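3.2 Why people keep artificial flowers

I went into this part of the study expecting to hear about hay fever, and I did hear a bit, but mostly people wanted to talk about their mums. Of the nine households I visited in Brudley, six had at least one artificial bunch on show — usually blue or white, and usually in proper glass.

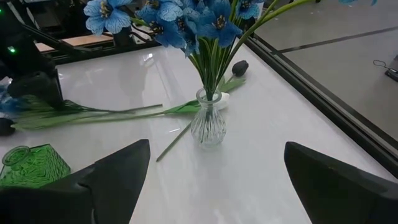 Figure 2. Artificial blue flowers in a ribbed glass vase.

3.3 Dusting and swapping

I asked everyone how often they cleaned theirs, and got some lovely guilty laughs! Two households swapped bunches with the seasons, putting the spring ones out in April. Sigrún Bech found much the same habit in her Hegarty interviews (she calls it "shelf gardening"), though her lot kept the spares in the loft and mine mostly used the wardrobe.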